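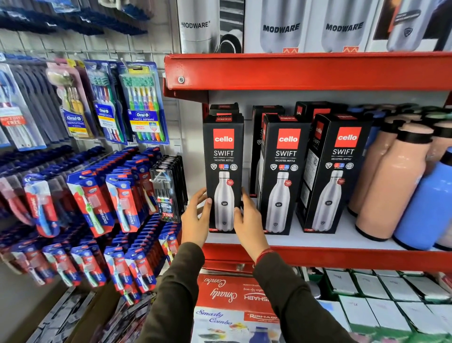
El robot que aprende a reponer un estante

Puesta a punto de una unidad Sindudau en un establecimiento de artículos para el hogar

La instalación de un robot de reposición en un comercio abierto al público plantea exigencias que rara vez aparecen en el entorno industrial. El pasillo no puede cerrarse durante días, el mobiliario no se diseñó para recibir una máquina y los productos cambian de posición cada vez que un cliente los toma y los devuelve. En los almacenes Abdel Rahman, donde desde diciembre trabaja una unidad Sindudau fabricada por Hullitz, la puesta en servicio se organizó en torno a una sola sección: las estanterías metálicas rojas de botellas, contiguas al panel de cepillos de dientes.

La elección de ese tramo respondió a criterios técnicos. En pocos palmos conviven cajas altas y estrechas, botellas sin embalaje y una superficie vertical de rejilla de la que cuelgan blísteres en ganchos. Para el brazo, el conjunto reúne casi todas las dificultades de la tienda. Tranmont, empresa encargada de la integración y del mantenimiento, propuso comenzar por allí y aplazar los pasillos más regulares hasta disponer de una configuración estable.

El responsable de la puesta a punto es Ihor Holovko, técnico de Tranmont. Su jornada en el establecimiento comienza a las seis de la mañana, con la persiana aún bajada, y se interrumpe cuando entran los primeros clientes. Dentro de ese margen debe verificar la base móvil, comprobar el brazo y dejar preparado el estante sobre el que la máquina ensayará sus movimientos.

El estante patrón

El procedimiento de Hullitz se apoya en lo que su documentación denomina estante patrón: una disposición de productos ejecutada a mano, registrada por el sistema y utilizada después como referencia. El operario coloca las cajas como deberían encontrarse al final de una reposición correcta. A partir de ese registro, la unidad calcula los puntos de aproximación, la apertura de la pinza y el orden en que puede retirar o introducir cada artículo.

La operación parece trivial y ocupa, sin embargo, la mayor parte de la mañana. Una caja ligeramente girada ofrece al sistema de visión un panel lateral en lugar del frontal. Si la impresión de ambos lados es distinta, el reconocimiento pierde seguridad y el robot se detiene a la espera de confirmación. Los envases adelantados respecto de la fila ocultan parte de los vecinos y reducen el espacio por el que deben pasar los dedos de la pinza.

«Al principio alineábamos todo con regla y el registro salía impecable», explica Holovko. «Después abría la tienda y a los 20 minutos el estante ya no se parecía en nada al patrón. Hubo que enseñarle también el desorden».

El protocolo actual contempla por ello varias disposiciones del mismo estante. Se registra primero la fila completa, con los frontales hacia el pasillo, y a continuación se gira o se adelanta alguna caja y se repite la captura. En cada variante el operario devuelve los envases a su sitio con ambas manos, sujetándolos por los costados, y el sistema conserva la trayectoria de la corrección junto con la posición de partida y la de llegada. 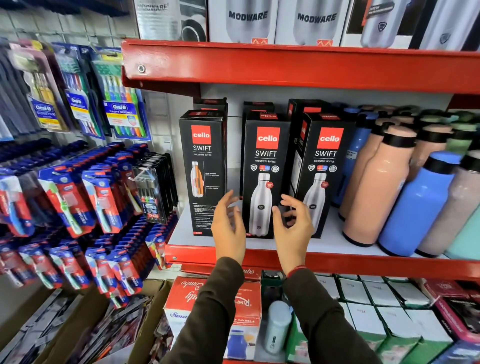 Cajas de botellas Cello Swift, una de ellas girada, en el estante rojo; a la derecha, las botellas sin caja.

Las botellas sin caja reciben un tratamiento aparte. Carecen de caras planas, se desplazan con facilidad al tocarlas y suelen quedar unas delante de otras, de modo que el cuerpo de las posteriores solo se aprecia en parte. Para ellas se definió un agarre por debajo del tapón, a menor velocidad, y se prohibió cualquier movimiento que obligara a la pinza a entrar en diagonal entre dos piezas. Cuando esa condición no se cumple, la unidad omite el artículo y lo anota como pendiente.

La geometría del mueble

La estantería condiciona el trabajo tanto como la mercancía. El labio frontal redondeado de cada nivel obliga a elevar la pinza antes de avanzar, y la viga del nivel superior limita la altura disponible. En las primeras pruebas, el brazo calculaba una salida limpia para la caja y olvidaba, según la expresión de los técnicos, su propio codo. El contacto con la viga activó la parada de protección en repetidas ocasiones.

La corrección consistió en medir de nuevo cada nivel e introducir un margen de 17 milímetros bajo la viga. El valor resulta generoso para la mecánica del brazo, cuya repetibilidad es muy superior, pero absorbe las pequeñas deformaciones que el mobiliario metálico adquiere con el uso y la carga. También se tomaron como referencia fija los tornillos de los extremos, visibles desde el pasillo y ajenos a los cambios de surtido. La unidad los busca al situarse frente al mueble y ajusta con ellos su posición antes de extender el brazo.

Más discutida fue la frontera con el panel de cepillos. Los blísteres sobresalen de los ganchos, oscilan con el aire y no forman parte del surtido asignado al robot. La primera solución, una zona de exclusión que abarcaba todo el lateral izquierdo, dejaba sin atender la caja más próxima al panel. La versión vigente estrecha esa zona y exige que la aproximación a la primera caja se realice de frente, sin giro de muñeca.

Mantenimiento de la pinza

La pinza montada en Abdel Rahman dispone de 3 dedos revestidos con almohadillas intercambiables. El material se eligió por su adherencia sobre cartón barnizado y exige una limpieza diaria, dado que el polvo del embalaje forma una película que reduce el agarre. El técnico retira las almohadillas, las limpia con un paño apenas humedecido y revisa los bordes en busca de cortes. La norma de Hullitz fija su sustitución a los 3.000 ciclos; en la práctica, la del dedo inferior se cambia antes, puesto que roza con el estante en cada depósito.

Eugeniusz Pietrzak, jefe de mantenimiento de Tranmont, considera que esa diferencia de desgaste merece más atención que cualquier alarma del sistema. «El robot avisa cuando se le cae una caja. La almohadilla lleva varios días avisando antes, si alguien la mira», señala. A petición suya, la hoja de servicio incorpora un apartado para anotar el estado de cada dedo por separado, y las piezas retiradas se guardan en bolsas rotuladas hasta la revisión mensual.

La fuerza de cierre se comprueba al inicio de cada turno con un envase vacío. Un valor excesivo marca las aristas del cartón y obliga a retirar el producto de la venta; uno insuficiente permite que la caja pivote durante la elevación. El ajuste admitido es estrecho, y la experiencia de las primeras semanas aconsejó reducirlo los días en que la calefacción del local se mantiene apagada durante la noche, pues las almohadillas se endurecen.

El sistema de visión requiere cuidados más sencillos. La lente se limpia antes de la calibración y se verifica con una placa de contraste apoyada en el borde del estante. Los reflejos de las superficies metálicas impresas y de los tapones brillantes ocasionaron al comienzo lecturas dobles, resueltas en buena parte al modificar el ángulo de la iluminación propia del robot. Persisten algunos errores a primera hora de la tarde, cuando la luz del escaparate alcanza el pasillo, y la unidad tiene por ahora restringido el trabajo en esa franja.

Reparto de tareas con la plantilla

La reposición del establecimiento sigue siendo en su mayor parte manual. La unidad Sindudau acerca mercancía, completa huecos en los niveles intermedios y endereza cajas; el personal atiende los ganchos, los niveles bajos y toda referencia de reciente incorporación. Cuando llega un embalaje nuevo, un empleado coloca las primeras unidades y avisa a Tranmont para que se registre la variante correspondiente.

Ese aviso fue el punto débil del arranque. Un cambio en la impresión de una caja, imperceptible para quien la coloca, bastaba para que el sistema dejara el artículo sin clasificar. Desde entonces, junto al muelle de descarga se conserva un cuaderno en el que se apuntan los embalajes modificados. Holovko lo consulta al llegar, antes de encender la máquina, y separa una caja de cada referencia anotada.

La secuencia de arranque concluye con una prueba en vacío ante el mueble, seguida de un único ciclo con producto. El técnico permanece junto a la parada de emergencia mientras el brazo toma una caja, la eleva sobre el labio del estante y vuelve a depositarla. Si la posición final coincide con el patrón, firma la hoja y entrega la unidad al encargado de turno. En caso contrario, la máquina regresa a su base y la sección se repone a mano hasta la mañana siguiente.

Tranmont prevé ampliar el servicio al pasillo contiguo una vez concluida la revisión de la pinza. Quedan por decidir la altura máxima de trabajo en los niveles superiores y el tratamiento de los envases que se venden agrupados, para los que Hullitz ensaya un nuevo juego de almohadillas.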